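Whelping box temperature and early weight gain
Reading time: 4 min

hkobzar
Second litter from our bitch Ovia, day six. Five pups, all feeding. I weigh at 7 in the morning and 7 in the evening on a kitchen scale that reads to the gram. Four of them are gaining steadily. The smallest bitch was 200 g at birth, dropped slightly on day one, got back to birth weight on day three and has put on very little after that. Box is at 29 degrees at floor level, heat pad under one half. The stud owner says 29 is too low for the first week and wants me to put a lamp over it. My vet says leave it alone. Opinions?

Clustden
29 at floor level is fine if the pups can move off the pad. What matters is whether they are spread out or piled up. A pile that stays piled means cold. Pups flat on their own along the far wall means hot. I would not add a lamp to a box that already has a pad, as you then have two heat sources and one thermometer.

Where is the probe? On the bedding or under it? I have seen four degrees between the two.

hkobzar
Probe is on top of the bedding, in the middle. They sleep in a loose group on the edge of the pad, and move off it when the dam is in with them.

Hnat Shevchuk
I disagree with Clustden on one point. For a small pup, 29 is at the bottom of what I would accept in week one. I run 30 to 31 until day seven, then drop a degree every two or three days. A pup that is slightly cool digests more slowly, and you see it on the scale before you see it in the behaviour. The other four will cope at 29. She may not.

I agree about the lamp. Turn the pad up one step, leave half the floor unheated, and read the probe again after an hour.

Clustden
And the dam? At 31 mine pants, gets out of the box and stays out. Then nobody feeds. I would sooner have a cooler box with the mother in it.

Hnat Shevchuk
Mine does not, but she has a low side and a tiled floor next to it, so she can lie half out. Room temperature is 21. If your room is at 25 I can see why she leaves.

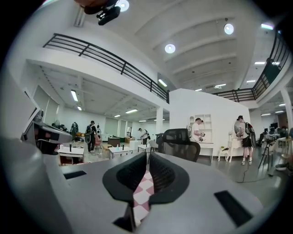 Anham asks whether anyone has looked at where the small one feeds. In most litters the back teats give more milk, and a weak pup gets pushed forward every time. Put her on a back teat yourself, take the two heaviest out for ten minutes, and do that at every second feed. It costs nothing and can be done before anyone touches the thermostat.

hkobzar
I had not been doing that. She is nearly always at the front. Will start tonight.

hunt_kennel
Anham's method works, but weigh her before and after the feed or you will not know if she has taken anything. Same scale, same bowl, same towel. If there is no change after a full feed, check the palate again and ring the vet. I had one with a narrow cleft at the very back that was missed on day one.

Also be careful with percentages. People quote daily gain as if every pup followed a line. I keep a spreadsheet with 2743 entries in it, several breeds, and flat days are common in pups that did perfectly well. Two flat days running is where I begin topping up.

Clustden
Topping up with what? I would not tube a pup that is sucking properly.

hunt_kennel
Bottle, not tube. Small amounts of made-up replacer, body warm, after she has been on the dam. I agree that tubing is for pups that cannot suck.

hkobzar
Update, Thursday evening. Pad up one step, probe reads 30. Back teat at every second feed, no bottle so far. She was up 9 g this morning and 11 g tonight. The heaviest dog is 561 g, so the gap is still large. Dam is staying in the box, some panting in the afternoon, so I have opened the door to the hall.

Palate checked by the vet and clear.

Hnat Shevchuk
Good figures for her size. Keep it at 30 for now and compare her with herself, not with the big dog.

Clustden
Still think it was the teat and not the degree, but she changed both at once so we will never know.

hkobzar
True. I was not going to run it as a trial. Will post again when she reaches 600 g.

- Hanna Kobzar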